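Snack table, take two

Well, you all ate everything last time, so I'm doing the afternoon table again! Around 20 of you said yes, and Khalil Saliba has promised to bring the coffee. 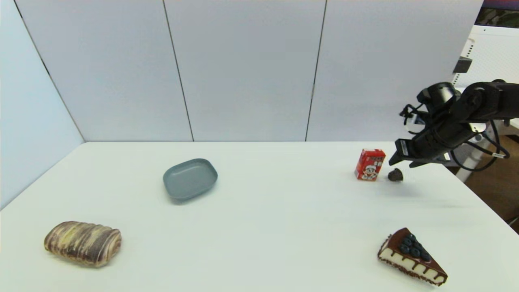 Sweet things go first in this office, so I'm starting there. I like one plain plate and plenty of bare table – the gray one with the raised rim is my favorite – and next to it something striped like that marbled loaf, plus a slice of cake with chocolate running down the side and blueberries on top (yes please). Little drink cartons for anyone off coffee.

I'm ordering the bread from Carrillo again, six loaves, and I'll slice them myself the morning of.

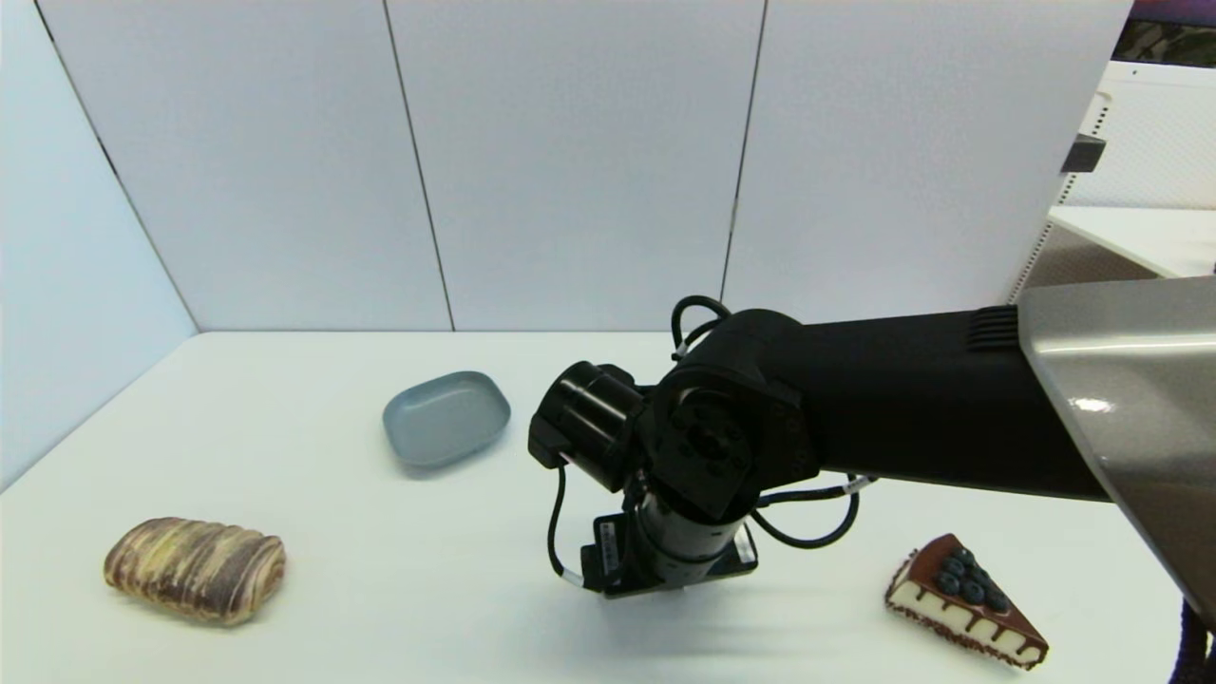

If you want to bake, tell me by the end of May so we don't get 12 lemon cakes. Nuts are fine, just put a label on. We start at 3 p.m.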